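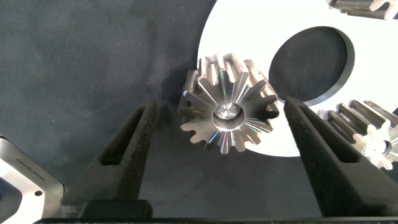
Okay, I finally rode the old Willberg line end to end and I need to talk about it!! 23 stops, one very patient conductor, and a thermos of soup.

Best stretch is right after Chmielewska, where the track swings out over the river and everybody looks up from their phones. Go in March, before the trees fill in - you can see all the way down to the mill. 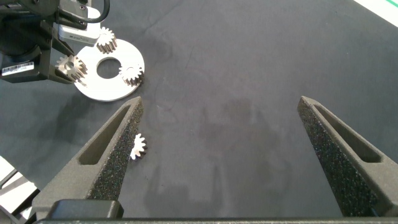

Rhys Nepia
@rhysnepia · 8h

Also, get off at Forkia. The station bakery does a poppy seed roll that I'm still thinking about (I bought two, then went back for a third).

Car 1069 has the original seats. Sit on the left!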